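From the bench: a month with the grippers

I promised Terence Tapley a few paragraphs on how I look after the hand-held grippers, and he has been very patient, so here goes. (Terence, you can stop leaving sticky notes on my monitor now!)

Most of the work is cleaning. We do a lot of laundry tasks these days, and cloth sheds far more than you'd think. Lint gets into the slots in the yellow fingers and down into the black frame, and after a long session I can pull out a fair bit of fluff with tweezers. I give the two lenses a wipe with a dry microfiber cloth before every run, and I keep that cloth in its own bag because the last one picked up grease from somewhere and smeared everything for a whole afternoon.

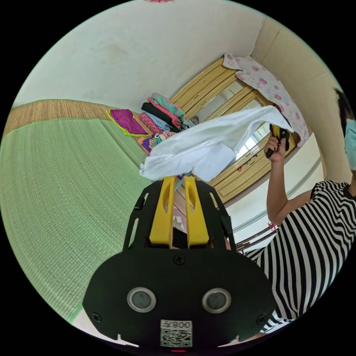 The fingers are the other thing. They're soft at the tips, and thin cotton is harder on them than the chunky stuff, mostly because people squeeze more when they're worried about dropping it. At Clirkomitz we swap the pair after 100 hours, and I've had one set go at 90, which annoyed me. Pearce is sending over a slightly stiffer batch in March and I can't wait to try them – I'll put one set on the Pinotlow unit first and leave the rest alone until I know how they behave.

Then there are the screws on the plate. Please check them by hand before you start, and if one turns, stop and come find me. A loose plate means the lenses move, and then I have to redo the calibration in Limix. It takes 10 minutes if it goes well and over an hour if it sulks. Go easy with the driver too – I've already drilled out 2 stripped heads this year and I'm not good at it.

One small request: wipe the label with the code on it gently, and dry. Spare labels are in the top drawer with the tweezers, next to the bag of new fingers.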